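4.2 Tabletop clearing

The second task family covers putting small items away in a shared container, a chore that most adults do without looking closely and that remains hard to automate outside fixed cells. We follow the Runness protocol, in which an operator sets out objects by hand and the policy must place each one in a plastic basket with perforated walls. Object positions are not registered beforehand. An attempt is scored as a failure if the basket is displaced far enough to leave its starting outline, even when the item ends up inside.
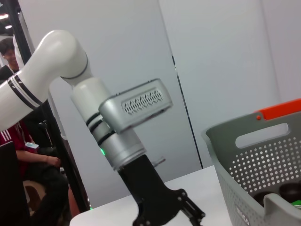
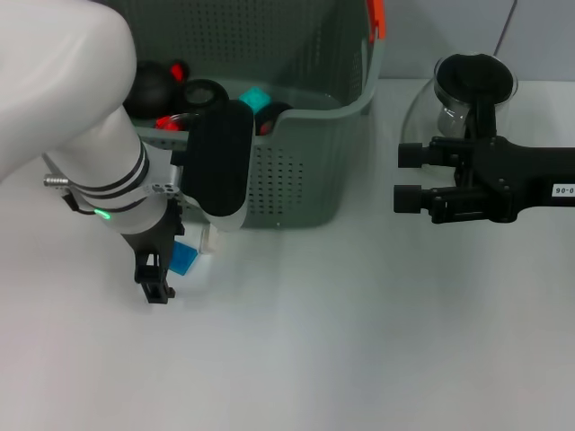

Figure 4. Basket and arm on the white tabletop, from two cameras.

The training set for this family holds 2,489 demonstrations, of which 138 were set aside for validation. Demonstrations were segmented with the Vovico annotation tool and checked by a second annotator. Segments shorter than one second were merged with the one before.

Three sources of error dominate. Flat items offer little height for the fingertips to close on, and the policy often closes above them. Transparent items produce weak depth returns, so the grasp point drifts toward the table. Contact between a finger and the basket rim is the third, and it accounts for most of the displacement failures. Naciri's earlier work on the Skudoreck benchmark reported the first two but used an open tray, where the rim plays no part.

We do not read these results as evidence that household tidying is within reach. Objects were drawn from a closed set, lighting was held constant, and an operator reset the table after every attempt. Section 5 relaxes the first of these conditions by introducing 4 object categories absent from training.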